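22nd April

Paste batch 3. Finally a good one!

Picking up from the last page: batch 2 went stringy overnight and smelled like a wet dog, so that bucket is gone and the lid too (the lid never recovered). Started over this morning with the Khurana wheat starch. Kibet had the bag open already for his bookbinding samples and it is so much finer than what we were using. It pours almost like water.

Recipe as made:

- 500 g cold water, from the filter jug
- 100 g Khurana starch
- a pinch of alum, same pinch as last time, I really should weigh it
- no clove oil in this one

Slurried the starch in a cup of the cold water first, then in with the rest over the low ring. It stays milky for ages and you think you've done something wrong, and then it goes all at once. Translucent, glossy, heavy on the spoon. I love that moment. Took it off when the bubbles started to plop, kept stirring until the pan was cool enough to hold, then twice through the sieve. Second pass caught almost nothing.

Compared with batch 1 (the old flour) it is night and day. Brush marks close up by themselves and there is no grit under the paper at all. Joyce ran her thumb over a test strip and asked whether I'd used the Protness by mistake, so that made my morning.

**Tack on metal**

The part I was worried about. Starch paste loves paper and has no opinion at all about tinplate, so a straight label strip on bare metal lifts as soon as it dries. The old printers' answer was to wrap the label all the way around and glue paper to paper at the overlap, with only a dab on the metal to stop it sliding. Works beautifully on anything round. Flat sides are harder: the paper bridges across the panel, pulls at the corners and goes drummy in the middle.
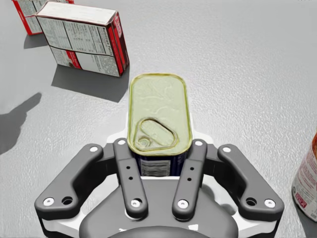
*Rectangular metal tin, gray tabletop.*

Tried three things on flat-sided tins:

1. Paste straight on, nothing else. Lifted at both ends within the hour. No surprise.
2. Wiped with vinegar, dried, then paste. Better. One corner came up when I flexed the panel, the rest held.
3. Wiped with vinegar, then a very thin coat of the Protness casein left to go dull, then paste over it. This is the one!! Couldn't get a fingernail under it anywhere. Had to soak it off.

Number three is extra work but the casein coat is so thin that one small jar should last the whole run. Chepkoech thinks we could skip the vinegar if we do the casein. She may be right, I'd like to see it side by side before we drop a step. Her other idea is to round the label corners a hair with the punch so there is no point to catch. Doing that regardless, it looks nicer anyway.

**Paper**

Rehema brought the new stock down from Tudano. Two weights. The lighter one drinks the paste and stretches across the grain, enough that the border on the proof no longer met at the overlap. Rotated the grain so it runs up the tin and the stretch goes around instead, where we have spare overlap to swallow it. Obvious once you see it, and it's even in my notes from last spring, underlined, so there we are.

The heavier one behaves but it springs back at tight bends. Damping the back with a sponge first and letting it relax under a cloth for a few minutes sorts that out. Don't overdo the sponge, the red bleeds. It bleeds a pretty pink, but still.

Registration on the red is much better than on the first pull. Ainhoa shimmed the bed on the Drundard with one sheet of tissue under the left side and the thin rules now print evenly all the way across. She's got the ingredient panel readable at a size I would have said was hopeless. I keep picking it up to look at it. 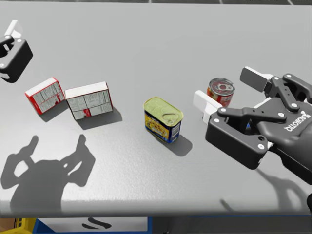
The small type does eat ink, though. It fills in if the rollers are even slightly loaded, first in the e's and a's, then the whole line goes furry. Ainhoa's fix is to wash up more often and run it lean, with the solid red block as a separate pass so it can have all the ink it wants. More make-ready, far better result. I'm convinced.

Total order is 1,050 labels including spoils. Cut sheets are on the middle shelf under the board, grain arrow in pencil on the back of the top one. Please don't flip the stack.

**Drying**

Flat ones under felt and a light weight, changed once. The round ones just need a rubber band over the overlap. Not too tight or it leaves a waist in the paper (ask me how many of mine have a waist). Fan off! Yesterday's edges curled because it was blowing straight at the bench.

**Still to do**

- side by side with and without vinegar, same paper, same brush
- weigh the alum pinch
- split what's left of batch 3, one jar in the fridge, one on the shelf, see which goes sour first
- clove oil or not? Kibet says yes, Joyce can't stand the smell
- new sieve, the rim on this one is going
- ask Rehema if the heavier stock comes in the warmer white

Jar is labeled and at the back of the fridge, behind the milk. It isn't custard.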